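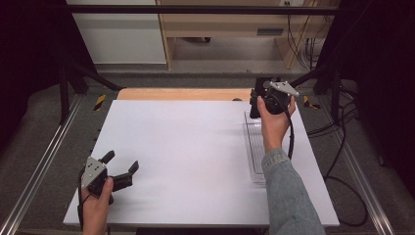

关于 Skandex

Skandex 从事小件物品的分装、理货与台面收纳,业务分为三部分:透明分格托盘的设计与供应、理货台面的布置、按客户清单进行的代客分装。公司所在地为 Skernaden,托盘的仓储和分装作业均在同一栋建筑内完成。另有一处仓库设在 Hornby,只做成品存放和发运,不接待访客。

本页说明公司的业务范围、产品规格、台面作业方法、检验与包装要求,以及与我们合作的流程。价格、交期和库存情况请向业务部门索取当期资料,本页不列。

公司由来

公司最早的业务是替五金经销商拆分散装零件。大包装的螺钉、垫片、卡扣运到后,按订单拆成小份,装袋,贴标签,再装箱发出。当时使用的容器来自多家供应商,尺寸不一,叠放时容易倾斜,同一种零件换一种盒子就要重新核对一次数量。台面也是各用各的,高度、深度和颜色都不统一,同一项作业在两张台子上的用时相差明显。

后来公司把容器和台面作为一件事处理:先定托盘的长度和格宽,再由托盘尺寸推算台面的取放区域,最后确定物料的摆放顺序。第一批自有规格的托盘只供内部使用。部分客户在收货时看到托盘,询问能否单独购买,托盘供应由此成为独立业务。台面布置业务开始得更晚,起因是一家客户购入托盘后发现原有台面的深度不够,两排托盘摆不下。

目前三项业务共用一套尺寸标准。采购托盘的客户可以不使用我们的台面方案,委托分装的客户也可以指定自己的容器,但混用容器时需要重新做试装,相关费用在报价单中单列。

Su 系列托盘

Su 系列是公司的主要产品,为长条形透明塑料托盘,用于存放细长或成组的小件。系列内各型号的外部长度相同,均为 290 毫米,区别在于分格方式和深度。

通长型:内部不设横向隔断,适合笔、导管、细杆、刷类等长度较大的物品。

等格型:内部以固定隔筋分成等宽的小格,适合数量固定的成套零件。隔筋与侧壁一体成型,不可拆卸。

活格型:侧壁内侧带竖向卡槽,隔片可插入任意卡槽,格距按 20 毫米递增。隔片随托盘附送,也可单独补购。

浅盘型:深度较小,用于拣选时的临时存放,不建议叠放后运输。

选用透明材料,目的是在不翻动物品的情况下查看余量。理货人员从侧面即可判断某一格是否需要补料,盘点时也不必逐盘取下。透明材料的缺点是表面划痕较为明显,长期与金属件摩擦后透光度会下降。对外观有要求的展示用途,应定期更换,或在格底加垫。垫片按格底尺寸裁切,由客户自选材料,公司不提供带背胶的垫片,残胶难以清除,会影响托盘的重复使用。

壁厚为 2 毫米。此厚度在满载叠放时可以保持侧壁平直,继续加厚对承载的改善有限,托盘自重却会增加,单手取放的次数多了以后差别可以感觉到。边缘做倒圆处理,四角内侧留有圆弧,便于擦拭,细小物品也不会卡在死角里。

托盘不适用于以下情况:盛放热物、盛放有机溶剂、直接接触未包装食品、长期置于阳光直射处。需要防静电的电子元件应先装入相应的防护袋,再放入托盘。

标签位

Su 系列的短边外侧留有平整区域,用于粘贴标签。标签内容由客户决定,公司内部的做法是只写三项:物料编号、物料名称、单格数量。批次信息写在随盘卡片上,不写在托盘上。批次变化频繁,直接写在托盘上需要反复撕贴,漏换一次就会造成整盘错发。

标签一律朝向取用者一侧。托盘放在台面右侧时,短边朝前;放在层架上时,同样以短边朝外。不允许同一层架上出现两种朝向。

理货台面

台面是分装作业中最容易被忽略的部分。公司对台面的要求可以归纳为颜色、边界、留空和照明几项,分述如下。

颜色。分装台使用白色台面。小件物品以深色和金属色居多,落在白色表面上容易辨认,遗漏的件在收台时一眼可以看到。分装白色或透明物品时,在台面上加铺深色垫,作业结束后收回。带木纹或图案的表面不用于分装,可以作为放置文具、清单和私人水杯的辅助台。

形状与边界。台面为矩形,四边平直。托盘长边与台面侧边平行摆放,不斜放。平行摆放有两个作用:一是便于判断托盘是否被碰动,二是补盘时不需要重新调整相邻托盘的位置。台面的取放区深度定为 560 毫米,超出此范围的位置只放置备用托盘和空盘,不放正在取用的物料。

留空。台面中部留作操作区,物料与托盘靠边放置。操作区内一次只出现一种物料。一种物料分装完毕,余料收回原容器,台面清空后再取下一种。这条规定会增加取放次数,客户初次看到时常认为效率偏低。公司内部比较过两种做法,同时摊开多种物料的一组在前半段较快,到复核环节因混料返工,总用时反而更长。

照明。光源位于台面上方,避免从操作者背后照射。透明托盘对反光较敏感,灯具正对台面时,盘壁上会出现亮斑,妨碍看清格底。调整灯具角度通常即可解决,必要时更换为漫射灯罩。

高度。台面高度按使用者站立时的肘部位置调整。多人轮换使用同一张台时,以较高者为准设定台面,较矮者使用踏板。踏板应覆盖整个站立区域,不使用窄踏板。

左右手分工

以右手为惯用手的操作者,托盘放在台面右侧,待分物料放在左侧,成品流向为从左向右。惯用左手者整体对调,标签方向不变。

左手负责固定或取料,右手负责放入。两手不交叉越过托盘上方。衣袖应贴合手腕,宽松袖口须扣紧或卷起,以免扫动已放好的物件。首饰和手表在开工前取下,放入各自的柜格。

放入物品时,先对准远端的格子,由远及近依次装填。由近及远的装填顺序会使手和前臂反复经过已装满的格子,碰倒竖放件的可能性较大。取出时顺序相反,先取近端。成套零件必须按清单顺序放置,不得因取料方便自行改变格位。

代客分装

代客分装适用于物料种类较多、单份数量较少、客户不便自行处理的情况。常见的委托内容包括:

家具安装五金包,将螺钉、木榫、垫片和扳手按说明书组成一份;
手工课材料包,将珠子、线材、纽扣和小工具按学生份数分盘;
售后补件包,按维修单配齐后单独封装;
样品盘,将同类产品的不同规格按顺序排入一只托盘,供销售人员携带;
办公文具的集中分发,按部门装盘并附清单。

不承接药品、医疗器械、食品、电池、刀片以及任何需要特殊运输资质的物品。含少量磁性零件的委托可以承接,须事先说明,磁性件单独分装,最后合包。

委托流程

第一步,客户提供物料清单和每份的组成。清单应写明编号、名称、单份数量和是否允许替代。仅有照片没有清单的委托,公司可以代为整理清单,客户书面确认后才进入下一步。

第二步,寄送样品。每种物料至少寄来足够组成数份的数量,用于确定格位。形状不规则的物料需要实物试放,仅凭尺寸图无法判断两件之间是否会相互勾挂。

第三步,试装。公司按清单装出样盘,拍照并连同实物寄回。客户检查格位、朝向和标签。修改意见集中提出,每次修改后样盘重新编号,旧样盘作废。

第四步,来料验收。大货到达 Skernaden 后先清点外箱,再抽查内包装。数量与送货单不符时暂停入库,通知客户确认。短缺由客户补发,多出的部分在全部作业完成后随余料退回。

第五步,分装与复核。分装人员与复核人员不为同一人。复核人员只看样盘和清单,不听取分装人员的口头说明。两者不一致时,以清单为准,并将样盘退回查明原因。

第六步,装箱发运。成品可以由 Skernaden 直接发出,也可以转至 Hornby 仓库按需分批发运。转仓的货物在箱外另贴仓位标签,与客户自己的箱唛分开,不相互覆盖。

检验方法

小件物品的数量检验以目视和称重两种方式进行。等格型托盘装满后,每格内容相同,目视即可发现空格和错格。散装入袋的物料采用称重,单件重量差异较大的品种不适用称重,改为逐件清点。

称重前先确认空袋或空托盘的重量已扣除。每更换一批包装袋,需要重新测定空袋重量。托盘之间的重量差异很小,但贴有多层标签的旧托盘应先清理标签再使用。

发现错装时,停止当前物料的分装,回查上一次复核合格之后的全部成品。回查完成前,已封箱的同批成品不得移出作业区。回查结果记录在随批卡片上,与成品资料一并交给客户。

下列情况按不合格处理:数量不符;格位错误;标签缺失、歪斜至无法扫读或贴错方向;托盘开裂;格内有碎屑、纤维或其他异物;封口不完整。表面轻微划痕不影响使用时,不列为不合格,客户对外观另有约定的除外。

台面整理

每班作业前后各做一次台面整理。开工前的整理以确认为主:台面擦净,操作区无遗留物,托盘为空且干燥,标签与当日清单对应。收工时的整理以归位为主,次序如下:

余料收回原容器并封口;
装有半成品的托盘加盖,放入待续层架,附卡片;
空托盘检查后叠放,同一叠内只放同一型号;
擦拭台面,先中部后四边;
检查台下地面,捡起的零件放入专用盒,不放回原料中;
关闭台面照明,在记录表上签字。

掉落在地面上的零件一律不再使用。即使外观完好,也无法确认其属于哪一批次。专用盒每月清理一次,内容物称重后报废,报废量作为作业质量的参考数据。

托盘的清洁使用温水和中性清洁剂,软布擦拭,自然晾干。不使用酒精和研磨性清洁用品,不放入洗碗机。活格型托盘清洁时须取下全部隔片,卡槽内可用软毛刷清理。晾干时口部朝下斜放,避免格底积水。

台面布置服务

台面布置服务面向已有场地、需要改善分装或收纳作业的客户。服务内容包括现场测量、动线记录、托盘选型、台面摆放图和首次作业指导。我们不生产桌架和层架,相关产品由客户自行采购,公司可以提供尺寸要求。

现场测量通常在作业进行时完成。测量人员只记录,不干预,观察内容为每种物料的取放距离、转身次数、等待时间和返回取料的次数。记录结果整理成表,与摆放图一同提交。摆放图按实际比例绘制,标出每只托盘的位置和标签朝向,张贴在台面附近即可使用。

摆放图交付后,客户如更换物料品种,可以自行调整。调整时建议遵守两项原则:取用次数最多的物料离操作区最近;外形相近的物料不相邻。后一项比前一项优先。外形相近的零件放在一起,拿错后在复核时也不易发现,长度仅有微小差别的螺钉是最常见的例子。

学校和公共工作室的手工桌也可以申请此项服务。此类场地使用者更换频繁,方案以减少说明文字为原则,托盘格位与物品形状对应,使用后能直接看出缺少哪一件。

包装与回收

Su 系列托盘以纸箱包装,层间垫纸,不使用发泡材料。整箱订购的客户可以将纸箱留存,用于退回旧托盘。

旧托盘接受退回。状况良好的经清洁后转为内部使用,不再作为新品或翻新品销售。开裂、变形或受污染的托盘交由回收商处理。退回前请取出全部物品并撕去标签,带有未知残留物的托盘不予接收,运费由寄件方承担。

代客分装产生的外包装,包括来料纸箱和内袋,默认由公司分类处理。客户需要收回周转箱的,应在委托单上注明数量和退回地址。

培训

新进分装人员先学习台面整理,再学习分装,最后学习复核。在能够独立完成收台之前,不安排接触客户物料。练习使用公司自备的混合零件,内容包括分类、装盘、对照清单找错和标签粘贴。

找错练习所用的样盘由复核人员事先布置,错误类型包括少件、多件、相邻格互换和朝向错误。练习者需写出错误的格位和类型,只指出某盘有误不算完成。每年二月更新一次练习样盘,更换其中的零件和错误位置。

客户的作业人员可以参加与台面布置服务配套的培训,地点在 Skernaden 或客户现场。培训使用客户自己的物料,效果比使用练习零件更直接。

常见询问

托盘能否定制尺寸?长度不接受定制。格位划分有特殊要求时,优先以活格型实现;确需新的固定格型,须另行评估模具。

能否印制标识?可以在短边外侧印制单色标识,印制后该侧不再保留标签位,标签改贴于另一短边。

是否提供盖子?等格型和活格型有配套平盖,通长型和浅盘型没有。平盖为扣合式,不密封,不能防水防潮。

少量委托是否受理?受理。少量委托与大批委托执行同样的试装和复核程序,因此单份费用较高,报价时会列明各项构成。

物料能否长期寄存?未分装的原料不作长期寄存。分装完成的成品可以存放于 Hornby 仓库,存放条件和计费方式见仓储协议。

联系方式

托盘订购、代客分装和台面布置分别由不同的业务窗口处理,来信请在标题中注明类别,并附物料清单或台面尺寸。样品请寄至 Skernaden,包裹外侧写明委托编号;尚无编号的,写明公司名称和联系电话。Hornby 仓库不接收样品和退货。

来访需提前预约。进入作业区前,随身物品存放于入口柜格,饮料和食品不得带入。作业区内的托盘和物料属于各委托客户,参观时请勿触碰或拍摄。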